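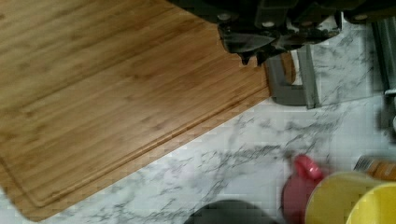

Prilier kitchen counter notes — README

Last edited 27th August. Maintained by Othmane Abou Zeid and Ismail Salem. Write to either of us, we both read the same inbox.

What this is

A small collection of written notes and photos on how people set up a kitchen counter before they cut anything, and how they put it back after. Cutting boards mostly. Also knives, bowls, cloths, bottles, whatever lives on the counter and gets shoved out of the way when the board comes down.

30 kitchens. 53 sessions. Some kitchens have one session, some have several, one of them (Utedport flat, upstairs) has too many and we know.

Not a recipe set. No cooking on the stove. Notes stop when the food leaves the board, pick up again at cleanup.

Why bother

We both worked on Saber, which was a checklist app for shared kitchens, and the part that never got written properly was the counter. Everyone had rules for the fridge. For the counter there was one line: "keep clear." Keep clear of what? People keep oil there. People keep the board there, flat, all day, and it's part of the counter as far as they're concerned. So we started writing down what people do in place of what the rules say.

Started in July. Grew.

Contents

notes/ — one plain text file per session
photos/ — stills, same base name as the note
kitchens.csv — one line per kitchen
boards.csv — one line per board
words.txt — our word list, read this one first
changes.txt — what changed, newest on top

No zip. It was a zip for a while and people kept working from old copies.

How a note is laid out

Top block is fields, one per line, then free text.

kitchen: short code, see kitchens.csv
board: short code, see boards.csv
counter: what the surface looks like
board_angle: square / diagonal / unclear
near_board: things within reach of the board
task: what was being cut, or "none" 
cleanup: what was done after, or "not seen"
writer: OAZ or IS

Free text under that. Any length. Othmane writes long ones, Ismail writes three lines. Both fine.

Leave a field blank if you don't know. Do not guess. There was a stretch early on where we filled in "counter" from memory and got it wrong more than once, those have been fixed from the photos.

Words we use

board — anything you cut on. Wood, bamboo, plastic, glass. We don't say chopping block unless it's a thick one with the grain standing up on end.

groove — the channel near the edge that catches juice. Some boards have it on one face only, so a board can be "groove up" or "groove down." If only part of the groove is in the photo write "groove up" and don't say how far it goes round.

bare edge — the edge of the board with no groove near it. Some people put this edge toward the sink so they can sweep scraps off. Comes up a lot.

marble-look — any white counter with gray veins. We stopped writing "marble." You can't tell stone from printed laminate in a photo and half the owners couldn't tell us either. Use marble-look for pattern, and if the owner knows the material put it in the free text with "owner says."

diagonal — board is turned so no long edge is in line with the counter edge or, if you can't see the counter edge, with whatever the writer was standing against. Loose, yes.

crowd — the things that get pushed to one side when the board comes out. Bottles, jars, a mug, the salt. We list them by shape and color if we don't know what they are. "Red thing with a lid" is a fine entry. "Ketchup" is not, unless you can read it or the owner told you.

parked — board left out flat on the counter between meals.
stood — board kept on its edge, against a wall or in a rack.

Things we noticed, not findings, just notes

Diagonal boards are common. We expected square. People who cut on a diagonal mostly said they didn't know they did it. One said her elbow hits the toaster otherwise.

Bamboo boards get turned over less than plastic ones. With a groove on one side the groove side wins, even for bread, and then there's crumbs in the groove. See the notes on crumbs, there are many notes on crumbs.

The crowd is nearly always on the side of the hand you don't cut with. Except in the Clellalus kitchens where the counters are short and the crowd goes behind the board and gets splashed.

White counters with veins hide things. Garlic skin, onion skin, bits of rice. Several owners said they wipe twice. A couple said they wipe by feel with the flat of the hand, then cloth. Warm brown board on a pale counter is easier to clean round than a pale board, you can see where one stops.

Parked boards collect water under them. Owners who park the board tend to put a cloth under, or lift one end on the cloth after washing. Boards that were stood to dry on a long edge had fewer complaints of warping. Owner reports only, we didn't measure anything.

Small stuff like lids goes missing during cutting. They end up under the edge of the board. Check there.

How sessions were written up

One of us in the kitchen, owner does what they'd do anyway. Note gets written the same evening. The other one reads it next to the photos and marks anything that isn't backed up. Marked lines get a query mark at the front, like this:

? lid was off before she started

If the owner can clear it up, the mark comes off and we add "owner says." If not the line stays marked. Please don't clean those out if you reuse the notes, the marks are useful.

Order of a usual session, for people who want to add their own:

1. Counter as found. Don't tidy.
2. Board goes down (or is there already, write "parked").
3. Crowd moved, or not moved.
4. Cutting.
5. Food off the board, into pan or bowl. Stop writing what happens to the food.
6. Board washed, wiped or left.
7. Counter wiped or left.
8. Crowd goes back. Often doesnt go back to the same place.

Step 8 is the one people skip when they send us notes and it's the one we like most.

Sample note

kitchen: ut-04
board: b-37
counter: marble-look, wiped before
board_angle: square
near_board: salt jar, folded cloth, blue bowl
task: two onions, one carrot
cleanup: board rinsed, stood against tiles
writer: IS

Cloth folded under the board to stop it sliding. Blue bowl for skins, on the left. Bowl got full so skins went on the counter next to it. Salt jar moved twice, ended up behind the tap.

That's a full one. Shorter is ok.

Kitchens

Shared flats, family homes, two office kitchenettes, and the Prilier community kitchen where we did the first sessions and which has the long counter everybody fights over. Codes only in the file. No street names, no surnames of owners. If you recognise your own kitchen and want it out, mail us and it goes, note and photos together.

Kitchens in Utedport are heavy in the set. Ismail lives there. We'd like more from anywhere else.

Boards

37 boards. More boards than kitchens as some people own a bread one and a meat one, and some swear they do and then use whichever is clean.

boards.csv columns: code, material, shape, groove (yes / no / one side), feet (yes / no), stains, kept (parked / stood / drawer).

"material" is from the owner where we could ask, otherwise from looking, and the "source" column says which. Yes that makes one more column than listed above, fix later.

Stains is free text. Beet is the winner.

Caring for a bamboo board, since people keep asking

Not really our job but it fills the inbox. What owners told us, boiled down:

Wash it by hand, both faces, even if you only used one. Run a brush along the groove, corners too, that's where it goes dark.
Don't soak it. Don't put it in the dishwasher — every owner who'd split a board had done this.
Dry with a cloth, then stand it up. Air on both sides.
Food-safe mineral oil when it looks pale and dry. Thin coat, leave overnight, wipe off. Not olive oil, it goes sticky and smells.
Lemon and salt for onion smell. Works for a while.
Deep cuts can be sanded, go with the grain. Wash after, oil after that.

Known problems

- near_board is uneven. Early notes list only what was touched, later ones list everything in reach. Changed over at session 30 or so, see changes.txt for which.
- board_angle is missing on the first 3 notes.
- Photos vary a lot. Some are close in on the board with the crowd blurred at the side, in which case near_board is deliberately vague.
- Counter colors shift under yellow bulbs. White may read as cream. We go by what the owner says if we asked.
- Spelling. We write fast. "grove" means groove in at least two notes, search for both.
- One kitchen was redone halfway through, so same code, two different counters. Look at the note and not at kitchens.csv for that one.

Using it

Take it, use it, teach with it. Say where it came from. If you fix a mistake send the fix back please, even a one-word one. If you print photos ask first, as some owners said yes to online and no to paper.

Don't use it to rank kitchens by how clean they are. Someone asked. People let us in before they'd tidied up.

Adding notes

Copy the sample, fill in what you know, send the text file with its photos. One session per file. Plain text, no spreadsheets with colors in them. Ask the owner first and say so in the mail. One of us will read it and send back queries, usually within the week, slower in the holidays.

Still to do

Split crowd into its own file
Add drawer contents for the kitchens that agreed
Redo the word list entry for diagonal
Second visit to the Clellalus kitchens, evening this time, the noon light was terrible
Check b-12 and b-21, might be the same board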